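Call for Participants: Student Manipulation Project, Summer Session

The Lerel Institute of Applied Engineering invites applications from undergraduate and graduate students for the Hollel Project, a supervised student project in robot handling of everyday objects. The project is led by Nadja Frei and is carried out jointly by the Institute's robotics class and the Chiriac Student Robotics Club. Sixteen places are available.

Participants will use hand-held grippers to record short handling tasks in furnished homes. The recordings will then serve as training material for the arm that the club enters in the Fereck Cup, a student competition held each July. Prior experience with robots is not required. Participants must be able to work carefully, follow a written task sheet, and keep an accurate session log.

Each participant will be assigned to a team and will complete 40 hours of recording over 6 weeks. Tasks are carried out on ordinary household surfaces, including beds, tables and kitchen counters, and involve small items, boxes and trays. 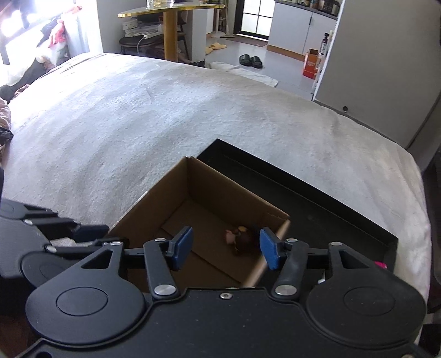

Two-fingered gripper with blue grip pads, at an open cardboard box holding a small toy figure.

Duties

Attend the introductory class and both safety briefings.
Carry out assigned tasks with one or two grippers, as stated on the task sheet.
Check pads, pins and screws before each session and report any wear.
Label and upload recordings by the end of the following working day.
Take part in the weekly review meeting with the project lead.

Eligibility

Applicants must be enrolled at the Institute for the full length of the project and must be at least 18 years of age. Students from all departments may apply. Those who have completed the introductory course in mechanics or programming should state this in their application. Left-handed applicants are encouraged to apply.

Compensation and credit

Participants may choose either course credit or an hourly wage at the standard student rate. The two may not be combined. Travel between the Institute and recording sites will be reimbursed upon submission of receipts.

How to apply

Applications should include a one-page letter of interest, a current transcript and a statement of weekly availability. They may be delivered to the project office, Room 203, or submitted through the student employment portal under the heading "Hollel Project." The closing date is 7 February 2024. Selected applicants will be invited to a short interview and a practical trial with the gripper. Questions regarding eligibility should be directed to Nadja Frei at the project office.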